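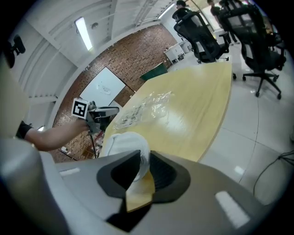
**Norport Harvest Supper — who's in this June?**

**tlengyel**
Hello all, and a big hello to the families who've joined us since last year! The hall is ours again on Thursday from 5 in the evening, and I'd love to have the dancing before the food this time — the little ones were half asleep by the time the fiddles came out, poor things.

**romana_z**
Oh, I have to disagree, and you know I say it with love. People come straight from work and they're hungry! Feed them first and they'll dance all night.

**halasm**
With Romana on this one. Also, why are we calling it a harvest supper in June? My grandmother would have had words.

**tlengyel**
Matúš, it's the cherry harvest, we've been over this (twice!). What if the children dance for 13 minutes at the start, with bread and cheese already out, and the hot food comes after?

**romana_z**
Bread and cheese I can live with. I still think you'll lose the grandparents, though.

**bogi_kun**
We're bringing four trays of strudel, two of them poppy seed, whatever order you settle on. Does anyone have a ride from the Nyitrai side for Bianka and her mother?

**halasm**
I can take them, I leave at 4.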